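Rillbridge Home Forum > Kitchen & Pantry > Storing fruit when you have no counter space

Skitent wrote:
Hi all! Our kitchen in Rillbridge has maybe enough counter for a toaster, so my produce sorting happens on the bed, with a plastic sheet over the covers. Apples and oranges go in the green tray, carrot and bok choy get plates of their own. 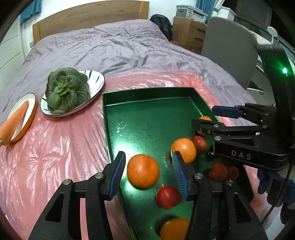 Apples and oranges in the tray, bok choy beside it

Do you all keep apples and oranges together? I always have, but my sister swears it's wrong.

Guden49 wrote:
What a cheerful color that plastic is! I'm with your sister, I'm afraid – my apples live alone in the fridge drawer and stay crisp about 6 weeks.

prieto_pantry wrote:
I'll have to disagree, Guden. Mine share one bowl and get eaten long before anybody could spoil anybody. I'd worry more about the bok choy, which really wants to be in the fridge by bedtime.

Skitent wrote:
Oh, the greens never spend the night out, I promise! Another one for you, with most of the fruit out on the plastic, where I can turn each piece over and look for soft spots.

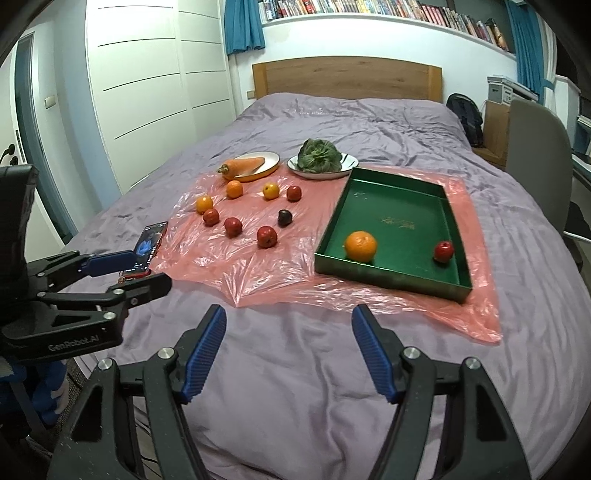
Fruit spread out next to the tray

Guden49 wrote:
Now that I like. Leave a little room between them and use the bruised ones first – applesauce forgives a lot.

prieto_pantry wrote:
Fine, we agree on applesauce. Still keeping my bowl, though.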